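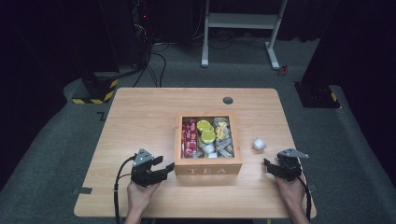
Left hand gripper drifts after every service, is it really the cable?

Posted in Hand-held and teaching grippers, Mon 15 July

We run a small table-top cell with a pair of hand-held grippers, both wired, two black fingers each, used for showing sorting and tidying jobs. At the moment the job is putting things back in a tea box: packets, lemon slices, a little white cup. Nothing heavy.

The left gripper has started reading wrong. I close the fingers fully and the software says they are still open by a bit. I zero it, it behaves for the morning, and by the afternoon it is off again. The right one is the same model, bought on the same order, and has never done it.

The supplier (Filtance) says to replace the cable at every 1000 closes "as a precaution". We have done that twice. They also sell the cable, so you will forgive me for wondering. I have wiped the fingers, checked the bracket screws and restarted everything more times than I care to admit. The drift comes back each time.

Before I pay for a third cable, has anyone fixed this some other way? And does the 1000 figure come from anywhere, or did somebody in sales like the look of it?

Posted by: clollach_bench

ntuli_cell wrote:

I don't believe the 1000 figure either. We have a pair well past 3000 closes on the original cables and both read fine. One pair proves very little, I know, but it's one more pair than Filtance have ever shown me.

A bad cable doesn't normally give you slow drift. It gives you dropouts, a reading that jumps to nonsense and back, or a gripper that vanishes when you turn your wrist. If yours creeps the same way every day, I'd look at the finger carriage first.

What I would do, in this order:

Swap the two cables over and change nothing else. Run a normal day. If the fault moves to the right gripper, I'm wrong and you can order your cable. If it stays on the left, stop spending money on cables.

Next, unplug the left gripper and open and close it slowly by hand. Feel for a gritty patch near the closed end. On ours, fine dust had packed into the end of the slide, so the fingers looked shut but the carriage hadn't reached its stop. Dry brush first, then a lint-free cloth. No spray oil. The manual allows "light lubrication" and I think that line has done more harm than good, as it holds the dust exactly where you don't want it.

Then look at the small screw that clamps the sensor arm to the carriage. It sits under the cover, so checking the bracket screws won't have told you anything about it. If it is even slightly loose, the arm creeps a little with each close. Zeroing hides that for a few hours, which sounds a lot like your mornings and afternoons.

Tighten it with the fingers fully closed, zero again, then do 50 closes and write down the closed reading at the start and the end. If the two match, leave it alone. I wouldn't trust one good reading straight after a reset.

Also check how the cable leaves the body. It should have a soft loop at the side and hang freely. If people hold it tight against the grip it pulls on the socket, and that will kill a good cable long before any count does.

dretness99 wrote:

had this. updated the software and it went away. could be worth a try

clollach_bench wrote:

Update. Swapped the cables and the fault stayed on the left, so that is two cables I needn't have bought. Took the cover off and the sensor arm screw turned nearly a quarter before it bit. There was some fluff in the slide as well, though I'm not convinced it was enough to matter.

After 50 closes the reading was the same at both ends. I'll see what it says by Friday before I call it fixed.

I left the software where it is, dretness99. If I change that as well I won't know which one did it. What version did you go from and to?

dretness99 wrote:

can't remember sorry. might have tightened something at the same time

ntuli_cell wrote:

Well, there you are. Put a dab of the weak threadlock on that screw if it holds until Friday, and do the right one while the tools are out. Same model, same screw. And keep the old cables, there's probably nothing wrong with either of them.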